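**Ticket 3844: Jekeo 3-in-1 breakfast maker, sandwich side browns unevenly, lid won't sit flat**

Opened by: Ermira Tomić
Handled by: Panagiotis Shehu, Rutdale small appliance help desk
Status: closed, see last entry

---

**Ermira, first message**

Hi! I've had the Jekeo breakfast maker (the mint green one, with the sandwich toaster on the left and the little frying pan on the right) since August and I love it to bits, but the sandwich side has started driving me up the wall. The bread comes out dark along one crust and practically blond on the other side. The egg pan is fine. The pan is perfect, in fact, I could write you a love letter about the pan.

What I've tried so far, so you don't have to ask me:

- different outlet (kitchen counter, then the table)
- wiping the plates down with a damp cloth once everything was cold
- turning the left knob all the way up, which only got me a darker dark side
- turning the bread around halfway, which works but feels like cheating

I didn't see a troubleshooting page in the booklet, only the recipes and the cleaning part. I did make the French toast from page 9 and it was very good, just striped.

**Panagiotis**

Hi Ermira, thanks for the list, that saves us both a morning! Couple of quick ones. How thick is the bread? Are you closing the lid all the way down, or letting it rest on top of the bread? And is the table level? I know that last one sounds silly, but melted butter runs downhill and it'll brown whatever side it ends up on.

Also, please leave the left knob in the middle for now. Cranking it up hides the problem and scorches the edges.

**Ermira**

OK so the bread is from Cowie, the bakery on my corner, and they cut it like doorstops. I used to buy the sliced stuff in a bag and switched a while ago. I hadn't put those two things together until I was typing this sentence. Hm.

The lid doesn't close all the way, no. I sort of press on the handle and hope. With one slice in there it still rides up at the front. I took everything out to the big white table on Sunday to do a proper test with more light, got my plate and my bowl out like a cooking show, and gave it a go with a single slice of brown bread and nothing on it.

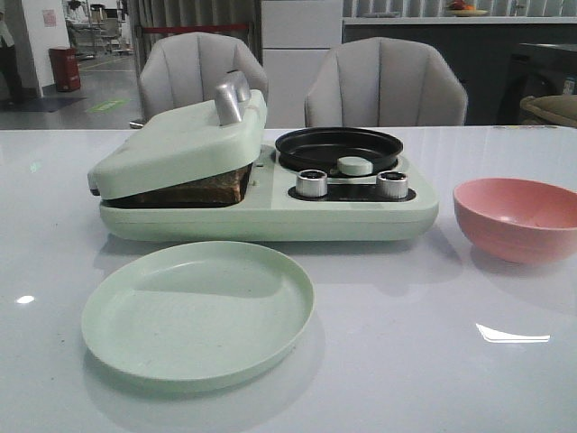
So the test went like this. Knob in the middle, warmed up with the lid shut until the light went off, bread in, lid down as far as it wanted to go. I gave it three minutes. The back was nicely done, the front was kind of in between, and the underside was better than the top. Then I did it again with a thinner piece (I sawed one of the doorstops in half lengthwise, do not recommend, I nearly lost a thumbnail) and that one came out much closer to even. Still a bit paler at the front, but I'd serve it to company.

Table is level, by the way. I put a marble on it and the marble just sat there looking at me.

**Panagiotis**

That's a really useful test, thank you, and please don't saw any more bread on my account!

Here's what I think is going on, and it's two things. Thick bread props the lid up, and with a hinge at the back the gap is always widest at the front, so that part of the slice doesn't touch the top plate. That's most of it. But you said the thin piece was still a bit pale too, and that makes me wonder about the hinge. There's supposed to be some play in it so the lid can lift and lie flat on a thicker sandwich. If crumbs or cheese get packed in there it stiffens up and just pivots.

Could you unplug it, let it cool right down, open the lid and look at the hinge from behind? If you see gunk, go at it with a dry toothbrush first, then a wooden toothpick. No water in there and no spray cleaner, please. Then wiggle the lid up and down with the handle and tell me if it moves straight up at all before it tips.

**Ermira**

Oh no. Oh, it was disgusting. There was an entire geological layer of cheddar back there. I'd been so careful about the plates and never once looked behind. Toothbrush did nothing, the toothpick did everything (four toothpicks, rest in peace).

Before: the lid didn't move straight up at all, it only tipped. After: it lifts a little and then tips, with a soft click. Is the click OK?

I have not toasted anything yet. I wanted to ask about the click first.

**Panagiotis**

The click is good, the click is what we want. Go ahead and toast!

Run it empty once with the window open, in case there's a bit of cheese left that wants to smoke. Then try a normal slice, and after that one of the doorstops if you're feeling brave. Anything fatter than your finger I'd flatten a little with your palm first. Don't lean on the handle to force it down, that's hard on the hinge.

**Ermira**

Reporting back! Empty run: small smell, no smoke. Normal slice: even all over, I took it to the window to check. Doorstop, squashed by hand: a shade lighter at the front and I do not care, it was delicious. I had it with an egg from the good side and ate standing up.

I've also asked Cowie to run my loaf through the slicer on the thin setting from now on. You can close this one. If the cheese comes back I'll go after it myself.

**Panagiotis**

Closing as fixed by cleaning, no parts sent. I'm adding the hinge and the toothpick to our notes for this model. Enjoy the French toast without stripes!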